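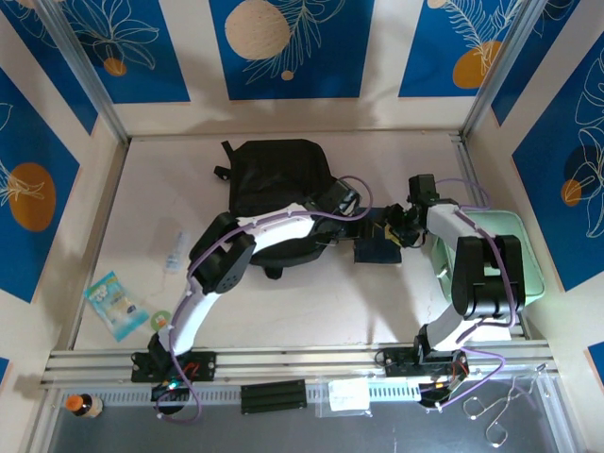
Wollell build, shop minutes, January. Start 8 pm, Vilém writing.

Last minutes ok.

Cables: purple runs stay clipped to the links for now. Slack by the bases still to sort, Chantelle to order 200 clips from Wegener.

Backpack task: both arms reaching in, left gripper above the bag, right one beside it. Keep speed at 25 percent untill the Gorkari script is cleaned up.

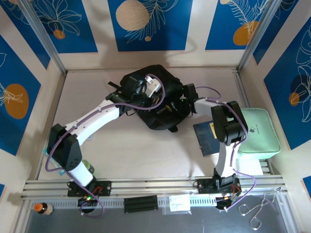
Chantelle Botha said 25 is too slow to learn anything from and wants 40 by next meeting. Not agreed, back on the agenda.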